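Bench arm build: frequently asked questions

Last revised 10th October

Plireck is a tabletop manipulation build in a shared workshop in Imbridge. One seven-joint arm, one parallel gripper, one pine table, and whatever objects we can get hold of cheaply. The questions below are the ones that come up in the project inbox and on the workshop board. Answers assume you have wired up a motor controller before and can read a log file.

What does the build do at present?

It picks up single upright objects from the table, moves them, and sets them down. Bottles have taken up most of the effort since June. Stacking, pouring and opening caps are not attempted in the current version.

Why bottles?

They are cheap, tall enough to tip over and awkward for a depth camera. A clear body returns poor depth over most of its height, and the usable points tend to come from the cap, the label and any coloured liquid inside. If the grasp planner copes with that, it copes with tins and boxes without changes.

Which bottle should I start with?

One with a large printed label and an opaque or cloudy cap. The washing-up liquid bottle we use has a wide lower body, sloping shoulders and a slim neck, so there are two quite different places to grasp it. Leave some liquid in the bottom. An empty bottle slides when the first finger touches it, and the planner treats the slide as a missed grasp.

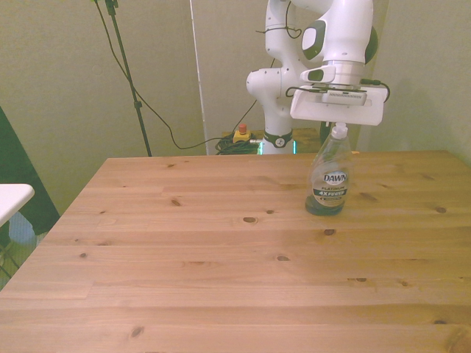 Dish soap bottle at the table, gripper above the cap. Emergency stop to the left of the arm base.

How is the arm fixed down?

The base is on its own support beyond the far edge of the pine table. Nothing is bolted to the table itself. We tried the shared arrangement first and the top flexed enough under fast moves to shift the objects. If you have only one bench, use a stiff one and reduce the acceleration limit.

Does the table need to be flat?

Flat to within what the gripper will tolerate. Ours is jointed boards and is not perfect. We touch off at the four corners and the centre, fit a plane, and use that plane as the table height. Touch off again after anyone moves the table.

Do the knots in the wood upset the vision?

Small dark knots were picked up as objects in early runs. Catterall, our segmentation script, now ignores anything with no height above the fitted plane. That removed the knots. It also removes coins, washers and sheets of paper, so do not expect the system to find those. A plain mat would do the same job if you prefer to work on colour alone.

Where should the emergency stop go?

Within reach of the person running the session, and outside the volume the arm can sweep. Ours is the usual red mushroom button on a yellow box. Test it at the start of each session with the arm moving slowly. Do not rely on the software stop.

How are the cables run?

Along the outside of the arm, tied to the upper link, with slack left at the wrist. The rules we follow:

– Leave enough slack for full wrist rotation in both directions, then check both ends of travel by hand-guiding the arm.
– Tie to the links only. A tie across a joint will be pulled tight or cut.
– Keep loops away from the fingers. A loop that swings below the hand will catch on a tall object.
– Check the ties before each session and replace any that have crept.

Cable drag also shows up as a false contact force. If the force reading drifts with wrist angle while the gripper is empty, look at the cable first.

What camera arrangement do you use?

An adjustable stand behind the far edge of the table, with a bar-shaped camera on an angled bracket at the top, tilted down slightly towards the table. The stand is made of clamped sections. Clamps creep, so mark each joint with a paint pen once calibrated. If a mark no longer lines up, recalibrate before recording anything.

How do you calibrate it?

Print a marker board, hold it in the gripper, and take 83 poses spread over the working area. Rurkidmont, the calibration tool in the repository, solves for the camera position and prints a residual per pose. Delete the worst few and solve again. Fewer poses will give an answer, but ours was not repeatable from one day to the next.

How close should the fingers come before closing?

Approach with the fingers fully open and stop short of the table. Make the last part of the descent at low speed with the force threshold active. For bottles, come in beside the body and then move across. A straight descent over the neck works only when the position estimate is good, and with clear plastic it often is not.
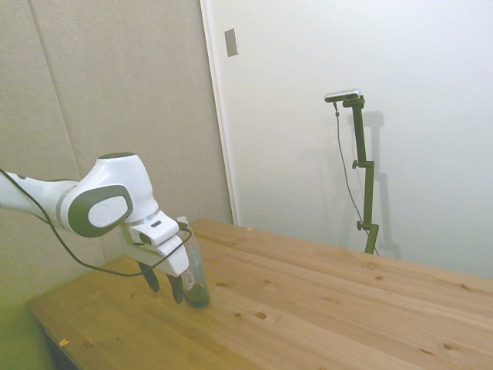

How many attempts have you logged?

1,608 on bottles, of which 635 were made with the present finger design. The remainder used an earlier pair with a harder surface and should not be compared directly. Both sets are in the log archive, in separate folders.

What does a failed grasp look like in the log?

Usually one of these. Gripper width reaches zero: the fingers closed on air. Width is plausible but force drops during the lift: the object slipped. Force spikes before the fingers close: a finger landed on the cap or the table. The last one stops the arm and has to be cleared by hand.

Can I run it on a smaller arm?

Yes, with changes. The planner needs a joint model and a position interface running at 200 Hz or better. Force sensing is optional, but without it the descent should be slower and the fingers should be compliant. Payload is rarely the limit with part-filled bottles. Reach usually is.

Is there a parts list?

In the repository, under hardware. It covers the fingers, the camera bracket and the cable ties. The arm and gripper are not listed, as most people who write in already have one or the other.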